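Rurkbridge offers two-arm snack counter for rent

Rurkbridge has opened orders for Domatden, a robot kit for serving snacks and cold drinks in offices, hotels and small shops. The first units will go to customers in February.

The kit has two arms, a table and the software. It is offered by the month, and service visits are included in the price. Setup takes 60 minutes if the table is already in its place, the company says. The customer chooses the baskets, trays and racks, and the arms are then taught where each product stands.

"Our clients sell sandwiches next to bottles and chocolate bars, so everything has a different shape," said Ignacio Gallardo, product manager. "A sandwich is the difficult one. The fingers must hold it, but they must not press it."

Before the launch, the team tried the kit with 133 products. Dae-han Shin, who leads the tests, told us that thin bags of chips still give problems, and a software update for them is in preparation. Refilling the racks remains a job for the staff.

Bustamante, a chain of station cafes, has ordered 2 kits for its night hours. The price for smaller customers will be published later.

At work, one gripper holds a sandwich wedge in a wicker basket, and the bottles of Coca-Cola stand in a clear rack at the back. 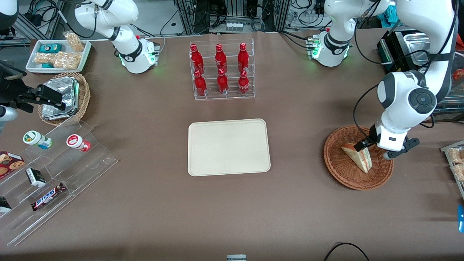

More from this section: Trodatia looks for new test kitchens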